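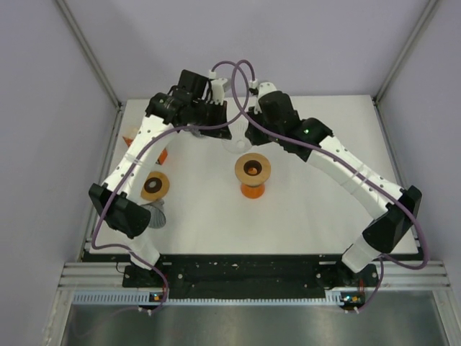

Two white arms on a shared black base plate.

Van stolen and found by police - who pays the storage?
Asked by Sandu, 12 February 2020

My van was taken from outside my flat in Clelau and police found it four days later behind a garage in Wetell. It's now in a recovery yard and they want £990 before I can have it, going up each day. There were tools in the back worth almost £700 and some boxed household stuff. I only have third party cover. Do I have to pay when I'm the victim? And can I ask for it to be checked for fingerprints first?

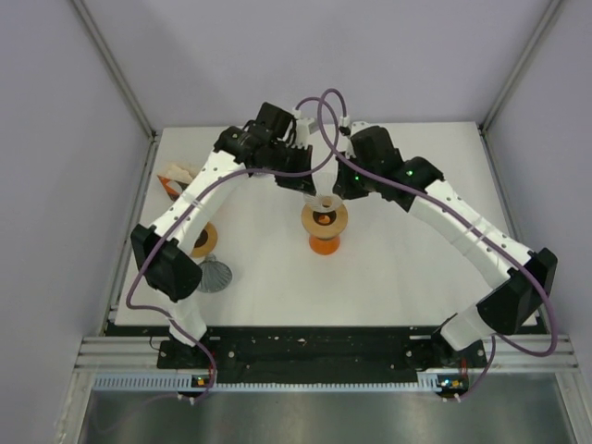 Ander replied:
Yes you pay, sorry. Same thing happened to me in June. Ring them today, it only goes up.

Cosmin Rusu replied:
Mostly right, but don't pay until you've asked the officer on the case whether they have finished with the van. If it's being held for forensics, ask if those days are being charged to you and get the answer in writing. Ask the yard for an itemised bill too - mine had nine days on it when it should have been fewer.

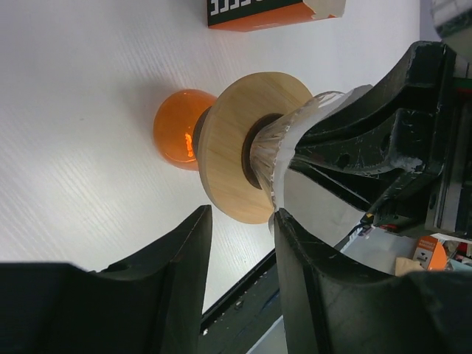

The list of what was in the back matters as well. Send it to the officer with your crime number, and put serial numbers down for the tools. For anything without a number, write what would pick it out on a shelf. "Lamp" is no use to them, but "small lamp, orange glass globe, round wooden disc behind it, clear plastic wrapped round the other end" is. Old photos help if you have them. Check the van against the list before you sign for it.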